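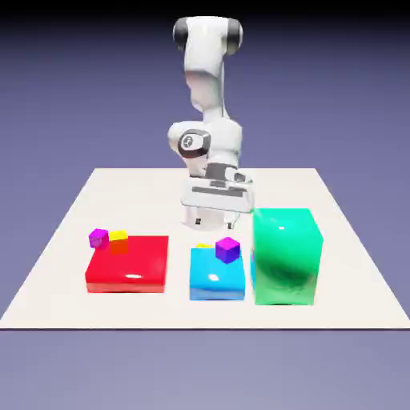

Stacking env, seed 2108, gripper open over the gap between cyan and green.

February, late morning

Reran the Fludine planner on the three-block layout. The summary says 1485 of 3000 episodes solved, and I don't believe it yet. The success check only asks whether a cube's center is above its target block and within tolerance of the top face. The magenta cube at the back left of red hangs over the edge and would still pass. Perley's checker has the same hole, so comparing against it proves nothing.

Second gripe: the cube behind the purple one on cyan. From this view all you get is a sliver of yellow top. The pose estimator reports it with the same confidence as the ones in plain sight. Either it is reading ground truth through the Cotance wrapper or the confidence number is decoration. My money is on the wrapper.

Green is the tallest block and has no cube on it. Want to see how many solved episodes ever use green as a target – if the sampler avoids it, the rate is flattering us.

To do:
- contact and support test in the checker, then rescore the old logs
- turn off state passthrough in Cotance, rerun 4 seeds
- log target block per episode
- hold off on sending anything to Fehr until the rescore is done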